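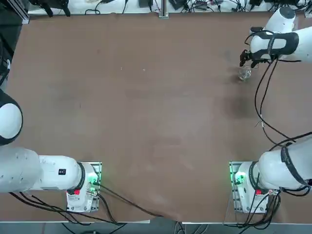 Home | Notebook | Cells | Parts | Log in

October 7, 2019
Posted by: Cleto cell, bench notes

Cable day on the two-arm cell. The right arm faulted twice in April with the same wrist message and we only reseated the plug, so this time I went over the whole run from gripper to base. Counter on the right arm read 2,107 hours at the start, left arm 1,707. The gap is all from the Pratdale glass trials, which only used the right.

Both bases checked at the table plates. Left was fine. Right had one bolt that took a little under a quarter turn. Marked all of them with paint pen so we can see next time if anything moves.

Straps on the right arm: the one on the lower link was too tight and had started to flatten the cable jacket. Let it out one notch and gave the loop near the wrist more slack. Ran joints 4 to 6 to their limits at slow speed and nothing pulled.

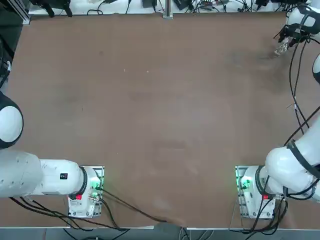

Back edge is still a mess. I traced the gripper supply to its adapter and put a tag on it, but the rest needs a proper afternoon and a box of ties. Please don't unplug anything back there that has no tag – I got the wrong one this morning and lost the home position on the left arm. Re-homed it, two tries.

Gripper: wiped the fingers with alcohol, checked the screws, set force back to the Matić sheet value. Somebody had it higher. If you need more force for a job, write it in here and put it back after. 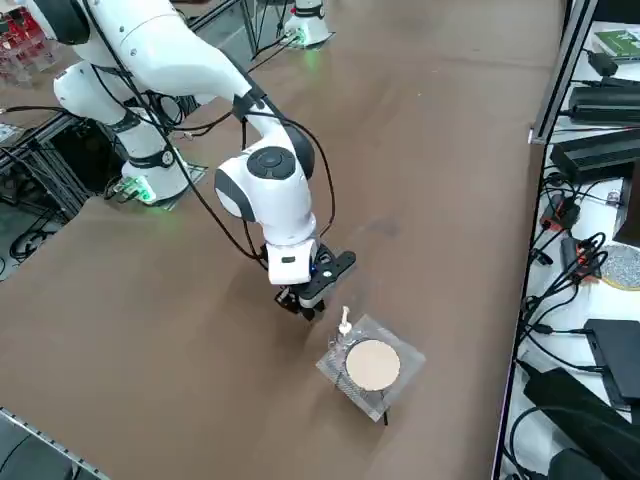
Then the slow approach test, 9 passes at reduced speed, stopping short of contact each time. No faults. The height offset in the old program is still off by a hair, so use the new one saved under Preltska.

Next check when the right arm has done another 1,000 hours. Still to order: wide straps, paint pen, spare wrist cable.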